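Tirkora Users Forum > Demonstration Methods > Hand guiding or remote control for cable tasks

zrizvi_lab
August 4, 2025
Our group at Dogar is preparing a plug insertion task and must select one method of demonstration. We have recorded 76 episodes by remote control. The view from the wrist during the approach is attached.
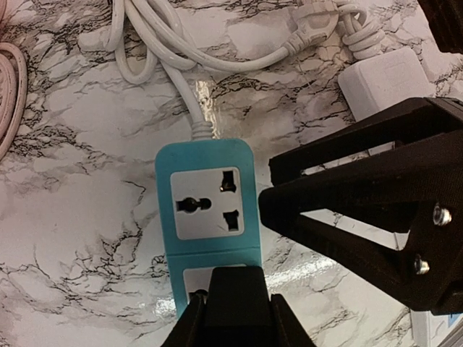
Wrist view, turquoise power strip and white cables.

Operators report difficulty judging depth on the glossy surface. I would welcome comments before we record further.
Zeeshan Rizvi

dellis_ops
We recommend hand guiding for insertion. The operator feels contact directly, and our new staff required only 8 practice runs.

m_rukura
I must disagree. When a person holds the arm, the hand enters the wrist view, and the policy learns from images it will never see in use. Remote control avoids this – at the cost of slower recording.

dellis_ops
That depends on where the arm is held. Our operators grip it above the camera, and we reviewed 12 episodes without finding a hand in any of them.

zrizvi_lab
Thank you both. We will record a small set by each method, with the same cable layout, and post the results in this thread.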